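How Does Tape Stick?

Think of all the places you might find a roll of tape in your home. There is probably one in the kitchen drawer, tangled up with the rubber bands and the birthday candles. There may be one in the bathroom, for cuts and scrapes, and another in the garage that is wide and gray and very hard to tear. We use tape so often that we hardly ever stop to wonder about it. But tape is a rather clever thing, and if you have a few minutes and a comfortable chair, we can have a good look at how it works.

Two layers, one roll

Every piece of tape has at least two parts. The first part is called the backing, and that is the strip you can see and hold. It might be made of paper, or cloth, or a thin plastic film. The second part is the sticky stuff spread over one side of the backing. The proper word for it is adhesive (say it like this: ad-HEE-siv).

The adhesive on tape is different from the white glue you use at school. School glue starts out runny and has to dry before it will hold anything. The adhesive on tape never dries out like that, or at least not for a very long time! It stays soft, somewhere between a liquid and a solid, a bit like very thick honey that has decided to stay where it is put.

Why you have to press

Now, run your finger across a tabletop. It feels smooth, doesn't it? But if you could shrink yourself down until you were smaller than a grain of dust, that same tabletop would look like a country full of hills and valleys. Almost everything is bumpy when you get close enough.

When you lay a piece of tape down gently, it only touches the tops of those tiny hills. When you rub it with your thumb, the soft adhesive gets squeezed down into the valleys as well, and it touches much more of the surface. Tiny pulling forces act between the adhesive and whatever it is touching. Each one is terribly weak all by itself, but there are so many of them that together they can hold up your painting of a horse.

Grown-ups who study these things call it pressure-sensitive tape, and all that means is that it sticks when you press it.

Why won't it stick to my sandy towel?

Because the tape is sticking to the sand! Dust, crumbs and grease all get in the way, and the adhesive grabs them and never reaches the thing underneath. If you want tape to hold well, wipe the surface first and let it dry. Cold can be a nuisance too. On a chilly morning in October the adhesive can turn stiff, and then it doesn't flow into the valleys nearly so well.

Tape that lets go

You might suppose that the best tape is always the strongest, but sometimes we want a tape that will come away again without making a fuss. Masking tape is like that. Its backing is a thin, slightly crinkly paper, so it is easy to tear with your fingers, and its adhesive is fairly gentle. Painters put it along the edges of windows to keep paint off the glass. It is handy for marking out lines as well, on a gym floor or a big sheet of paper, and it often comes in a bright color that is easy to spot.

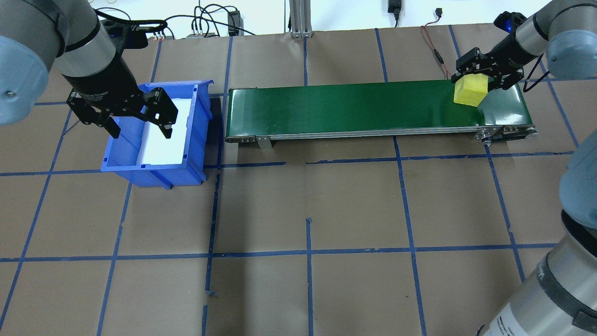 Blue masking tape makes a large grid on brown paper.

Try it yourself

Ask a grown-up for a roll of masking tape and find four things to test: a plate, a wool sock, a wooden spoon and a paper bag. Stick a short piece on each one and rub it down well. Count slowly to 60, and then peel each piece off.

Which one held on the tightest? Did any of the pieces come away with fluff on them? Try sticking the fluffy one to the plate and see what happens. You can write your results in a notebook, and tape the used pieces in next to them, if they still have any stick left.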